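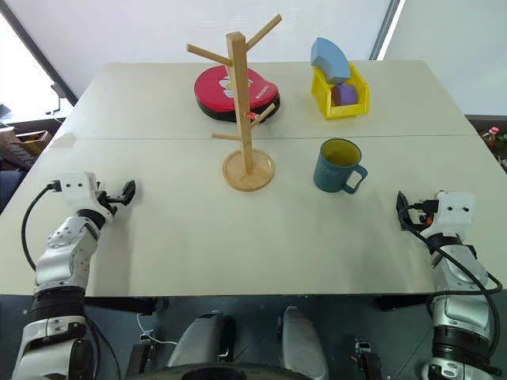 Jeter at the two tables, mug tree near the seam, mug waiting on the right.

Workshop notebook, Ovthorpe, March. Entry by Wojciech, started 10:40

Continuing with the mug task. Last entry ended with the right wrist losing its zero after every power cycle. Oliwia found the reason in the evening, after I went home. The offset was written to the driver board but it was never saved, so at each start the board took the old value from the factory. She wrote a small script which reads the value back after saving and complains if it is not the same. The correct offset for the right wrist is 2864. I write it here in large letters in my head, and also on the tape on the board. Please do not use the number from the old spreadsheet, it belongs to the motor we took out.

After the fix I made the homing of both arms, switched off, waited, switched on, made the homing again. Wrist comes back to the same place as far as I can measure with the ruler. Konrad wants to measure it with the dial gauge, but the gauge is still lent to the bicycle people.

Cables. The black cable on each wrist now goes out in a wide loop and comes down on the outer side of the arm. Before, I had them tied close to the segments, it looked nicer but the elbow was pulling on the connector when the arm was folded. With the loop there is enough length for the full turn. The disadvantage is that the loop can catch on the corner of the table when the arm goes low and far to the side. I did not see it happen but I do not like it. Stojan proposes a spring clip at the middle of the forearm. He will print it when the printer is free.

Tables. The two tables are not exactly the same height. The far one is higher by 2 mm at the window side. For the mug tree this is not important so long as the base stands completely on the near table, so I moved it forward from the seam. If the base stands over the seam it rocks when a branch is touched, and then all the poses are wrong. Whoever moves the tables, please check this again.

Grasping. I changed the finger pads on both grippers for the ones with the diamond pattern. The smooth pads were sliding on the glaze. With the new pads I could lower the closing force in Vernosura by one step, and the mug still does not turn in the fingers when the wrist tilts. I would like to go lower, the ceramic mug belongs to Yichen and she asked for it back in one piece.

First attempts were with the pick pose from the simulation. The fingers came down too near to the handle and one of them touched it while closing, and the mug rotated. I moved the pose away from the handle and added a wait of 300 ms between "fingers closed" and "lift". Without the wait the arm starts to lift while the fingers are still travelling the last part. Oliwia says the wait is ugly and we should use the motor current to decide that the grasp is finished. She is right, but for the moment I keep the wait.

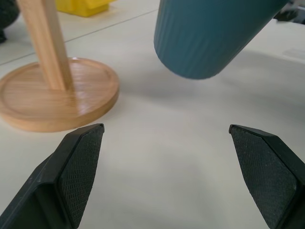

The approach to the branch is the hard part. The branches go out in different directions and they also go up, so the opening of a cup or the hole of a handle must come from the correct side and with the correct tilt. If the tilt is too small, the handle hits the end of the branch from below and pushes the whole tree. If it is too large, the handle goes over the tip but then the body of the mug knocks on the post. I wrote down the wrist angles for the upper right branch, they are in the file "tree_upper_right" in the shared folder. For the lower branches I have nothing good yet.

A note on the order of moves. In the first version the arm tilted the mug and moved it sideways at the same time. It is faster, but when something goes wrong I cannot understand from the log which of the two motions was guilty. Now it does lift, stop, tilt, stop, slide onto the branch, open. Very slow, but easy to read. When it is reliable we can join the moves again.

What went wrong during the morning, so that we do not repeat it:

Left arm was still enabled while I was moving the right one by hand. It did not move, but the speed limit was off from the previous test. New rule from Konrad: the arm which is not used is parked and disabled in software, and the person at the keyboard says it aloud.

One run stopped in the middle with "joint 4 following error". I thought it was the cable again. It was the acceleration value, I had typed it for the shoulder and saved it for all joints. Corrected.

Wrist camera view becomes blurry when the object is close to the lens. The marker detection drops out exactly in the last part of the approach, where I need it most. For now the program uses the last good position and goes blind from there. Yichen has an idea to use the camera on the other arm for this part, watching from the side. It needs a calibration between the two arms that we did not do yet.

Parts and orders. The second driver board from Tokarz came without the small connector for the brake. I wrote to them. Until it comes, the left shoulder has no brake, so do not cut the power with the left arm raised, it will fall on the table. Park it first.

To do next
- spring clip for forearm cable (Stojan)
- dial gauge back from bicycle people, measure wrist repeatability (Konrad)
- shim under the near table, window side
- poses for lower branches, left and right (me)
- grasp finished from motor current, remove the wait (Oliwia)
- calibration between arms, Yichen will bring the printed board

Stopped at 13:15. Both arms parked, power off, log files copied to the shared folder under "mugs_march".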